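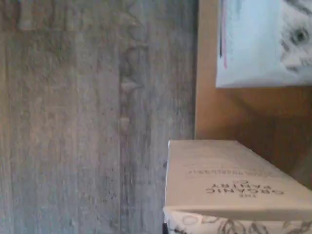 탁자를 닦은 날

팔월이 되니 저녁에도 방이 밝다. 오늘은 일을 마치고 일찍 왔다. 그래서 오래 미룬 일을 했다. 탁자 위를 정리하는 일이다. 한국어 선생님이 일기는 짧아도 매일 쓰라고 하셨는데 나는 5일 동안 쓰지 않았다. 오늘은 조금 길게 쓰겠다.

나는 회색 나무 무늬를 좋아한다. 오래된 나무처럼 색이 바랜 느낌이고, 가운데에 옹이 같은 어두운 줄이 길게 있다. 처음 이 방에 왔을 때는 그것이 얼룩인 줄 알고 젖은 수건으로 여러 번 문질렀다. 없어지지 않았다. 칼리오피 씨가 보고 많이 웃었다. 그다음부터 나는 그 줄을 "강"이라고 부른다. 한국어로 이렇게 말해도 되는지 모르겠지만 나에게는 강처럼 보인다. 작고 검은 점들도 있다. 그 점들이 무늬인지 먼지인지 나는 아직도 잘 구별하지 못한다.

옆의 갈색 면은 무늬가 없어서 마음이 편하다. 매끈하고 캐러멜 같은 색이다. 나는 보통 읽을 것과 작은 상자를 그쪽에 놓는다. 회색 쪽은 넓게 비워 두고 싶다. 밥도 먹고 편지도 쓰고 단어 공부도 해야 하기 때문이다. 하지만 일주일이 지나면 물건이 꼭 회색 쪽으로 넘어온다. 누가 옮기는 것도 아닌데 이상하다. 아마 내가 옮긴다.

오늘은 먼저 영수증을 모았다. 모두 17장이었다. 버릴 것과 둘 것을 나누었는데 시간이 많이 걸렸다. 영수증에 있는 말을 하나씩 읽었기 때문이다. "할인"은 알고 "적립"은 몰랐다. 사전을 찾아서 공책에 썼다. 이제 공책에 단어가 193개 있다. 즈덴카는 나보다 늦게 시작했는데 벌써 나보다 많이 안다. 조금 부럽다.

동물 그림이 있는 흰 종이는 버리지 않았다. 검은색과 회색으로 그린 그림인데, 둥글고 어두운 눈이 마음에 든다. 밥을 먹을 때 그 눈이 나를 보는 것 같다. 파토스 씨는 저녁에 잠깐 와서 무섭다고 했다. 나는 무섭지 않다. 고향 집에 있던 개도 밥 먹는 사람을 그렇게 오래 보았다. 어머니는 개에게 음식을 주지 말라고 하셨지만 제일 먼저 주는 사람은 항상 어머니였다.

크림색 상자도 그냥 두었다. 검은 글자가 있는데 내가 보는 쪽에서는 거꾸로다. 글자를 바르게 돌려 놓을까 생각했다가 그만두었다. 파토스 씨가 그 상자에 우표를 넣으면 좋겠다고 했다. 나는 바늘과 실을 넣고 싶다. 단추가 떨어진 셔츠가 2벌 있는데 실을 찾는 것이 귀찮아서 아직 고치지 않았다. 우표는 봉투에 넣어도 된다.

정리가 끝난 다음에 차를 마셨다. 컵 밑에 수건을 깔았다. 전에 뜨거운 컵을 그냥 놓았다가 둥근 자국이 생길까 봐 밤에 걱정을 했다. 그날 일기에도 "걱정하다"를 세 번 썼고, 선생님이 빨간 펜으로 다른 말도 써 보라고 하셨다. 그래서 오늘은 "마음을 졸이다"를 쓴다. 나는 탁자 때문에 마음을 졸였다. 이 문장이 맞는지 내일 물어봐야겠다.

셀마에게 답장을 쓰려고 했는데 벌써 아홉 시가 넘었다. 셀마의 편지에는 새 부엌 이야기가 길게 있다. 벽을 노란색으로 칠하고 싶은데 남편이 반대한다고 한다. 나는 노란색에 찬성이다. 그 말은 내일 아침에 쓰겠다.

내일 할 일: 실 사기, 셀마에게 편지, 폴라사데에게 사전 돌려주기.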